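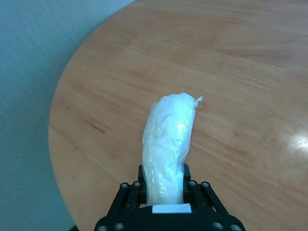
Plastic shopping bag

A plastic shopping bag is a thin, light bag made from plastic film and used to carry goods home from a store. Most are made from polyethylene, the same family of plastics found in food wrap and squeeze bottles. It is a remarkable piece of everyday design: a bag weighing only a few grams can hold a load many hundreds of times its own weight, and it folds down small enough to fit in a coat pocket.

Materials

Two kinds of polyethylene account for most bags. High-density polyethylene makes the crisp, crinkly bags seen at grocery checkouts. Its long, straight molecules pack closely together, and this gives great strength even in very thin film. Low-density polyethylene has branched molecules that sit farther apart. The film it makes is softer, stretchier and more glossy, and clothing stores have long preferred it.

Plain film is cloudy or nearly clear. White bags get their color from titanium dioxide, a pigment also used in house paint, and a bag with only a little of it still lets a good deal of light through.

How bags are made

Bags begin as small plastic pellets, which are melted and pushed through a ring-shaped opening. Air blown up through the middle swells the melted plastic into a tall, thin-walled bubble - a wonderful sight in a working factory, where the bubble may rise higher than a house. As it climbs, the plastic cools and sets. Rollers at the top press it into a flat tube, which is then printed, sealed and cut.

The familiar T-shirt bag is made by folding in the sides of the tube, sealing both ends and stamping out a piece at the top. The cut leaves two handles and an open mouth with no extra parts to attach. Scraps from the stamping step can be melted and used again.

Local history: Clarnora

The town of Clarnora had a lively bag trade for many years. The Fandus works, on the Ballthorpe road, opened with 4 film lines and employed 167 people at its busiest. Its printing room was known for sharp two-color work, and bags made for the Alvarado grocery stores are still sought by local collectors. The town museum holds 2842 printed bags, and 700 of them go on display each October.

Reuse and disposal

Many households keep used bags for lining small trash cans, packing shoes or wrapping damp clothes. Loose bags can wrap around the moving parts of sorting machines, so many curbside recycling programs do not accept them. Store drop-off bins are the usual choice in such places. Clean, dry film collected this way can become new bags or outdoor decking - a surprisingly sturdy second life for something so thin.

See also: Paper bag; Tote bag; Blown film

Page last edited 2025-04-05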